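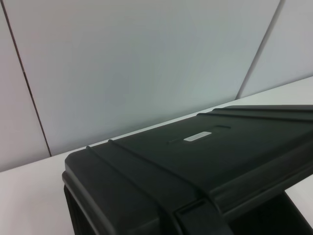
Listening to Stokow: A Student Survey of Street Noise

Final project report, Environmental Studies
Submitted Sep 9, 2019

1. How the project started

Our group began the summer with a much grander plan. We wanted to map the sound of the whole town of Stokow, from the rail yard down to the lake, and we even drew a very handsome map for it, with colored zones and a legend. Then we went out for a first afternoon with one sound level meter and came home having covered two blocks. So the plan shrank, and we think it became a better project for it. We settled on Fraser Street, which most of us walk along every day, and on the smaller streets that lead off it toward Loltunen Park.

The question we ended up with was a simple one: how loud is it to live, shop and wait for a bus along Fraser Street, and how quickly does the noise drop once you turn a corner? People in town complain a good deal about traffic noise (our own families included!), but we couldn't find any measurements for these streets at all, and that seemed a shame.

2. Where and when we measured

We picked our stops by walking the route together and arguing at each corner. In the end we kept the bus stop outside the post office, the crosswalk by the school, the loading area behind the Trokatico grocery, two front yards whose owners kindly let us stand there, and the bench just inside the park gate. Readings were taken throughout August, in the early morning, at midday and in the evening, and always on dry days with little wind. Rain on the road surface makes tires much louder, and we didn't want to mix the two.

At each stop we held the meter at chest height, well away from walls, and wrote down the average over five minutes along with the highest value. We also kept a notes column for whatever was making the noise. That column grew much longer than we expected, and it is our favorite part of the whole spreadsheet. It has lawn mowers in it, a choir practicing with the windows open, and one very determined crow.

3. Equipment

The meter was signed out from the department, along with a tripod, a foam windscreen and a small calibrator that clips over the microphone. We checked the calibration before and after each outing. Twice the two checks did not agree, and we threw those days out, which hurt a little, especially the day we had gotten up at five.

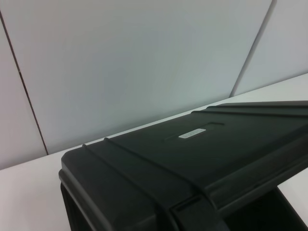
Figure 2. Black plastic hard case with a small label on the lid.

Anyone repeating the survey should think about batteries and about carrying things. A hard case is a comfort on a bus, but it gets heavy by the fourth stop, and we took turns with it. Cold batteries also gave us low-power warnings in the early mornings, so we learned to keep the spares in a coat pocket.

4. What we found

After removing the bad days we were left with 96 readings. The loudest stop was the bus stop outside the post office, where the evening average came to 79 decibels. The school crosswalk was next, though only when school traffic was running at the very end of the month. The front yards on the side streets were far calmer than we had guessed, and the bench inside the park gate was the quietest stop of all at every time of day.

The loading area surprised us. At midday its average was 68 decibels, lower than the sidewalk in front of the same building, but the peaks were sharp and sudden whenever a truck lowered its tailgate.
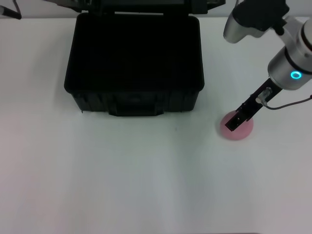 A person trying to sleep upstairs would probably mind those peaks more than the steady hum out front, and an average hides them completely. If we had the summer over again we would record the number of peaks at every stop and give them a table of their own.

We also handed out a short questionnaire to over 500 households on the route. Enough came back to fill a shoebox, and the answers were thoughtful and often funny. Many people said they had stopped hearing the traffic years ago but still noticed a single motorcycle.

5. Limits and next steps

August is a quiet month in Stokow, with families away and fewer buses, so our numbers are likely to be low for the year. We had one meter, so no two stops were ever measured at the same moment. And we never did a proper night reading. Next year's class is welcome to our spreadsheet, our blank forms and the handsome map, and we would love to see the rail yard finally get its turn.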